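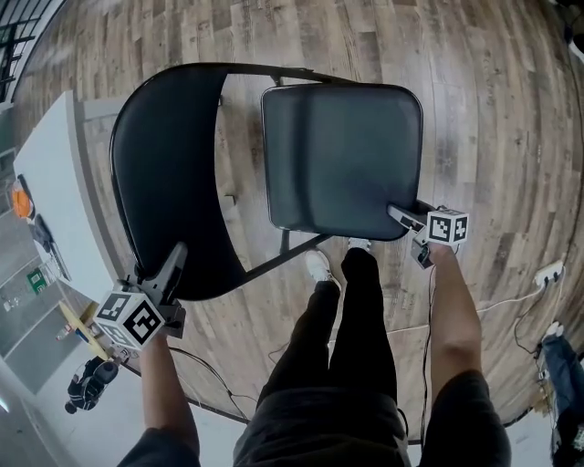 Is it worth going back to Breathnach if you skipped the winter season? Plenty of it is, as long as you start with the ranked reset and leave the shop alone until you've played a few matches.

Home Games Notes About Archive

I took most of January off from Breathnach, which for me is a long time, and I came back to find that my poor old shield healer had been taken apart and put together again. I've played her since launch (863 hours, according to the profile page, and please don't tell my mother) and I had to go into the practice range and relearn her like a brand new character. Her bubble used to last as long as you held the button. Now it has 500 health and pops when it's gone, and you wait for it to come back while everyone on your team yells at you.

I was grumpy for two evenings. Then Jeanine Vandenberghe talked me into queueing with her on Rustov, the snowy map with the train yard, and I started to see what they were going for. You have to pick your moment now! I saved the bubble for the push through the second gate, we got three people under it, and I hooted so loud that the dog left the room.

The part I can't warm up to is the new currency. You earn Pindisau tokens for winning and also for logging in, and a hero unlock costs 953 of them, a number I can only assume was picked to leave you a little short every time. I had 400 saved from before the break and they carried over, so that was nice. I still don't love having heroes behind it at all. Aba Fiadzo started playing last month and she has maybe half the roster, so when the other team brings out Nandico and his awful turrets, she's stuck with whatever she's got.

She's having a great time anyway, I should say. She plays the archer, misses nearly everything, and laughs the whole match.

If you're coming back too, check your key bindings before you queue. Mine had gone back to the defaults and I spent my first ranked match crouching every time I meant to heal. I'm on most nights after nine if anyone wants a healer who is still learning where her own buttons are.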